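Skanside Snack Sorting Set - README

Version 2, July 15, 2025
Maintained by Manon Ross and Ghislain Hawthorne

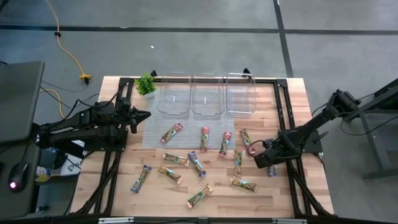 The set covers one household job: sorting wrapped snack bars into clear bins. It was put together as part of the Mamomo pantry work, which looks at small dry goods that people buy mixed and store separately. Tins and jars are in the sister set, Mohmand, and are not repeated in this one.

Contents

images/ - stills of the table
notes/ - one text file per layout, written by the person who laid it out
labels/ - bin assignment for each bar, as comma-separated text
CHANGES - differences from version 1

There are 4000 stills in total, drawn from 200 layouts. A layout is one arrangement of bars, bins and mat. Stills from the same layout share a folder and should be kept on the same side of any split.

Objects

Bars. Each is in its own long, narrow wrapper. Wrapper colours include green, gold, red and purple. Flavour is not recorded, and the labels go by wrapper colour only. Where a wrapper carries more than one colour, the label follows the colour covering the larger area of the front face.

Bins. Clear plastic, rectangular, with rounded corners. They stand side by side along the far edge of the table and are named left, middle and right, as seen from the near edge. The names belong to the position. If two bins are swapped between layouts, the names stay where they were.

Mat. Translucent grey mesh with a grid texture, placed in front of the bins. Bars may lie on the mat or on the bare wood.

Plant. Small, green leaves, white pot, to the left of the left bin. It is not a target and has no label.

Table. Wood, light in colour, with a striped butcher-block surface.

Layout rules

Bars are scattered by hand with no fixed angle. A bar may lie partly on the mat, in which case it is labelled "mat" if its midpoint is over the mesh and "table" otherwise. Bars must not lean against a bin at the start of a layout. Yvette Beaudoin wrote the original rules and Sylvie McIntyre revised them in October, mainly to settle what happens with bars that touch each other. They are allowed to touch - overlap of more than half a bar is not.

Label format

layout, bar, colour, surface, bin

The bin field holds left, middle, right or none. "None" means the bar was left out of the sort on purpose. An empty field means the label is missing and should be treated as an error.

Known problems

Clear plastic on pale wood gives weak edges. Bin outlines drawn by different annotators disagree most along the base, and we have not tried to reconcile them.

Gold wrappers pick up glare. In 4 layouts the colour was taken from the notes file instead of the still. These are marked in CHANGES.

Mesh texture can alias when stills are reduced in size. Use area averaging if you need small copies.

Not covered

Opened bars, empty wrappers, multipacks, lidded containers.

Changes since version 1

Folder names now use the layout number alone. The surface field is new. Duplicate stills found by Yvette Fortin have been removed.

Corrections go to the Ukavum tracker under "snack sorting". Please give the layout number and the bar number - a file name alone is hard to trace after the renaming.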